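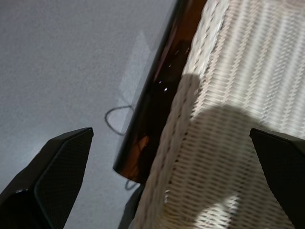 No. 25

I've been putting off the laundry corner since April, and this morning I finally gave it a couple of hours and a big mug of coffee. You know how it goes — you walk in to do one load and end up looking hard at the white wicker and wondering how long it's been since anyone ran a vacuum along that edge. The weave holds on to lint like you wouldn't believe! I went over it with an old paintbrush, following the slant of the strands, and then did the gray carpet next to it, working my way around the thin black cord that always seems to curl up right where I want to clean.

After that came the towels. I love my orange one (it came from Skinel, years ago, and has been to the lake more times than I have), but it's a bulky thing and it likes a wash without much company.

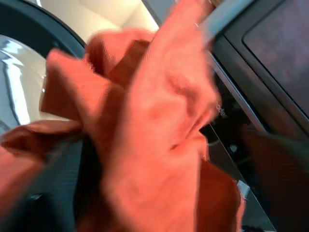 So in it goes with one or two hand towels at most, on warm, with a little less soap than the box tells you. My mother used to add vinegar for softness, and I still do when I remember — which is maybe every third wash. Next I'd like to tackle the shelf, where there are 2 bottles of Bososance I can't bring myself to throw out.

Contact | © Karpenko Home Notes | Back to top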